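Print this page | E-mail this page

Ticket: Grivby e-book, chapter text missing after conversion
Product: Stultex 8
Status: Closed

Customer reports that the e-book edition of Grivby, a company history published by Drorach, skips from page 66 to page 83 when exported. The print PDF is complete. Fault first seen in December, after the author's final edits were merged.

Reproduced on our side with the supplied manuscript. Export log shows no errors. Deleting the chapter heading and retyping it made no difference.

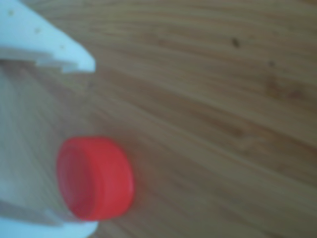 Red bottle cap on a wooden table.

Cause found in the tracked changes. The chapter on the founders' first loan had 3 rounds of unaccepted edits nested inside one another, and the converter drops any block nested more than two deep. The PDF route ignores tracking.

Fix: accept all changes, save under a new name, export again. Allow up to 8 minutes for a file this size. Customer confirms the missing pages are present and the Sandoval interview is back in its place. Index links still to be rebuilt by Drorach.

Print | E-mail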